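3.2 How households decide what to keep before a move

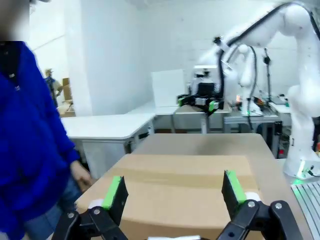 Figure 4. A flat cardboard box, its seam taped, on a wooden tabletop.

We had expected, when we began talking with families in Flurnus, that the hard part of packing would be the heavy things. Sofas and wardrobes do cause plenty of trouble on moving day, but they came up very little in our interviews. What people wanted to tell us about — often at great length, and often over a second cup of coffee — was the small stuff: letters, spare cables, school drawings, the good scissors, a lid that might still belong to something.

Of the 63 households that took part, 41 said they had closed at least one box without deciding whether they wanted what was in it. We came to call these "later boxes," borrowing the phrase from a retired couple in Darko who had carried one through three apartments. A later box is taped (see Figure 4 for a box with a taped seam) and usually labeled with a room or with nothing at all, and it tends to settle in a closet soon after the move. In 18 households the later box from the previous move was still sealed when we visited, and several people were quite fond of theirs.

It would be easy to treat this as plain delay, and some earlier writing on household clutter does. Our own reading is a little kinder. Sorting takes attention, and in the last days before a move there is very little of it left to go around. Closing the box lets a person stop thinking about it for a while, and many of the people we spoke with described a real feeling of relief when the tape went down.

Age made less difference than we had guessed. Younger renters in the Plerkico buildings held on to packaging and chargers, while older owners held on to paper, but both groups spoke about these things in much the same way. The length of notice mattered more. Families given 30 days or less were far more likely to pack first and choose afterward, and they were also the ones who most often told us they would do it the same way again. We return to the question of notice in Section 3.3, where we look at shared storage rooms and who ends up with the key.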